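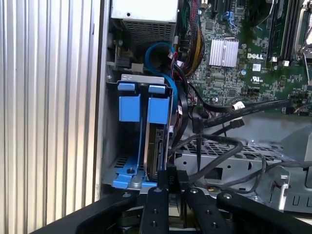
Every summer the same advice goes around: your old office desktop is slow, so open it up, blow out the dust, smear on fresh thermal paste and it will run like new. I don't buy most of it. I have cleaned a lot of old towers and very few of them got faster. A plain office machine with a green Dell board and a finned metal heatsink can still be worth an hour of your time, but only if you know what you are fixing before you take the side off. So start with the computer closed.

Step 1. Find out if heat is the problem

Install any free temperature monitor. Let the machine sit idle for 10 minutes and write down the processor temperature. Then give it something hard to do, such as converting a long video, and write it down again. If the number climbs and then levels off well below the limit listed for your processor, stop. Your computer isn't hot. It's old, or it's full of programs you forgot you installed, and no can of air will change that.

Step 2. Look at the startup list

This costs nothing and it beats the paste in most cases I've seen. Turn off anything you don't recognize – after looking it up first. On my sister-in-law's machine there were 9 programs launching at startup, and she used two of them.
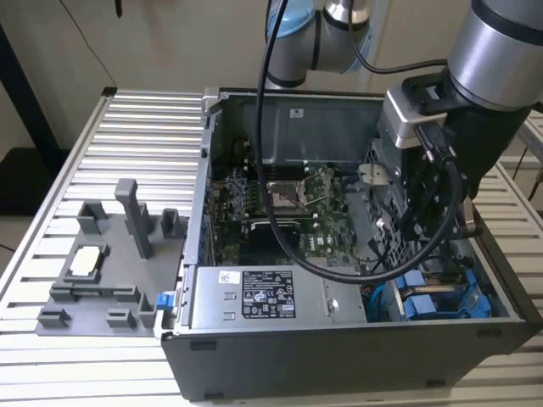

Fouad Shehata
Contributing Writer, Home Repair

Step 3. If it is hot, clean it

Shut down, unplug the power cord, and hold the power button for a few seconds. Touch bare metal on the case before you touch anything else. Lay the tower on its side and take off the panel.

Use short bursts of air, with the can upright. Hold fan blades still with a finger. Go after the heatsink fins first, then the vents on the power supply from the outside. Do not open the power supply. I have read guides that tell you to, and I would ignore everything else in them too.

Skip the vacuum cleaner. People will tell you they've done it for years with no trouble, and maybe they have, but static damage doesn't always show up the same day.

Step 4. Think hard about the paste

Paste sellers say it should be replaced every couple of years. They would. If the temperatures dropped after cleaning, leave the heatsink alone. If they didn't, take it off, wipe both surfaces with rubbing alcohol and a lint-free cloth, and put a pea-sized dot in the middle. The expensive tube won't rescue a bad mounting job.

Step 5. Measure again

Run the same video for the same length of time. Compare it with what you wrote down. "It feels quicker" is not a result.

If the machine still runs off a spinning hard drive, that is the part I'd spend money on. Back up your files first, and check that the backup opens on another computer.

Print this article
E-mail to a friend
132 shares | 10 comments

Related articles
Do You Need a Surge Protector for Every Outlet?
Registry Cleaners: Still a Waste of Money
How to Wipe a Hard Drive Before You Give It Away
Used Monitors and What to Check First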